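Forum > Wood & Finishes > Tables and Counters > Oil or poly for a kitchen table?

Started by plankhappy, 28/07/2025

We use cookies to keep you logged in and remember your settings. By continuing you accept this. OK / Manage

plankhappy
OK, I am way too excited about this. I stripped the old varnish off our kitchen table last weekend and the wood under there is gorgeous! I grew up thinking this table was orange. It was the varnish that was orange. The wood is a nice medium brown with these fine dark lines in it, and I keep walking past just to run my hand over it.

So now I need to put something back on. It's 46 inches long and it gets used for everything – dinner, homework, bread dough, repotting plants. I was all set to go with Sulladura hardwax oil, but the guy at the counter at Fedgate told me I'd regret it and should use a water-based poly. What would you do?

gritty_kitty
Oil! Oil oil oil. I put two coats of Sulladura on ours three years ago and I still love it. The big thing is that you can fix one spot. Kid leaves a wet glass overnight, you rub it with a gray pad, wipe on a little more oil, and go on with your life. Try that with poly and you're sanding the whole top.

Thin coats, though. Thinner than you think. Wait 20 minutes and buff off everything that's still sitting on the surface, then go back and buff again.

Morrow77
I have to disagree with kitty here. Three years is great, but I've refinished a lot of tables for other people, and the ones that come back to me are oiled. People say they'll do the upkeep and then they don't. By the second winter there's a dull patch in front of every chair.

Poly looks a bit flatter, I'll give you that. But bread dough and potting soil? Put poly on it. Three coats, light sanding between them, and leave it alone for a week before you set anything heavy down.

gritty_kitty
A dull patch takes ten minutes to fix, Morrow! I've timed it.

Morrow77
You have. Your customers haven't, that's all I'm saying.

bench_dweller
What grit did you stop at, plankhappy? If you're going with oil, it matters a lot. I see people take a tabletop up to 500 because it feels like glass, and then the oil has nothing to soak into and it wears off in no time. I'd stop at 150, maybe 180.

plankhappy
Uh oh. I went to 240 and was feeling very proud of myself. Do I need to go back?

bench_dweller
Not the end of the world. Give it one pass with 150, by hand, with the grain, then vacuum and wipe it down. It's half an hour's work. I wouldn't use the machine again that late in the game, you'll be chasing swirl marks until dark.

Also wipe it with a damp cloth first and let it dry. That raises the fibers so your last sanding knocks them off. I skipped that on a desk in January and it felt like a peach.

saltmarsh
Can I put in a word for a card scraper? I picked up an old Meinecke one at the flea market in Endenden and it has changed how I do everything. No dust, no noise, and the surface it leaves is lovely under oil. There's a learning curve with turning the burr, and your thumbs will get hot, but oh, those little curls!

Morrow77
Scraper is good advice. We agree on something in this thread.

plankhappy
I love this place. One more question. The left end of the top is a lighter, grayer tan and the right side is deeper and warmer. Will a finish even that out? Should I stain it? I kind of like it, but my other half thinks it looks like two tables.

bench_dweller
A clear finish won't even it out. If anything it'll make the contrast stronger once it's on. You can check by wiping both ends with mineral spirits, you'll get a pretty good preview before it flashes off. I wouldn't stain. Matching two tones with stain is a miserable afternoon and you'll end up with three.

saltmarsh
Leave it! Mine has a board that's a totally different color and it's the first thing people say something nice about.

Morrow77
Test a patch on the underside with both products before you decide. Let it sit a few days, put a drop of coffee on each one, and go with whichever you can live with. I still say poly.

plankhappy
Did the mineral spirits test tonight and WOW. The warm side really wakes up, and even my other half came around on the gray end. So no stain. Both test patches are on the underside now and the coffee goes on at the end of the week. I'm leaning toward oil – sorry, Morrow – but I promise to look at them fair and square. There's also a little dark knot toward one corner that I'd never noticed under all that varnish, and I've gotten very attached to it. 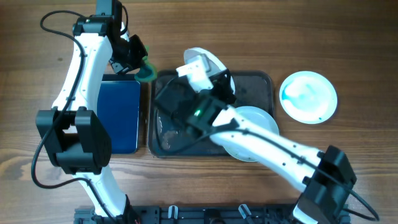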